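The Night Bus to Sandby

Part one: Ollodora

Imtiaz Majumder had waited his whole life to ride the 237, and now it was coming down the hill with all its lights on! He jumped up so fast that he dropped his chips.

"Sandby, please," he told the driver. "Single. No, return. No, single!"

"Two pounds," said the driver, who was eating a pear.

Oh, the top deck! Front seat, big window, branches whacking the glass. They went through Bukhari without stopping, past the shut-up fish market and the clock that ran backwards, and Imtiaz waved at all of it. In his pocket was the letter from his grandmother, the one that began "Come by sea if you can, by bus if you must" and went on about gulls for more than 822 words. 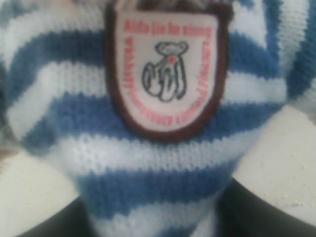
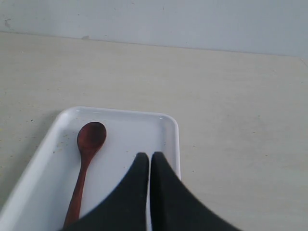
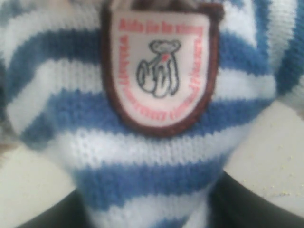 Part two: Tuvitz

The bus did stop at Tuvitz, and a woman got on with a cello and sat right beside him.

"Is it your first time?" she asked.

"Yes!"

"Then hold on to something. After the bridge he turns the engine off and lets her roll."

And he did. Down they went in the dark, silent as an owl, and there at the bottom, huge and silver and closer than he had ever dreamed, was the sea.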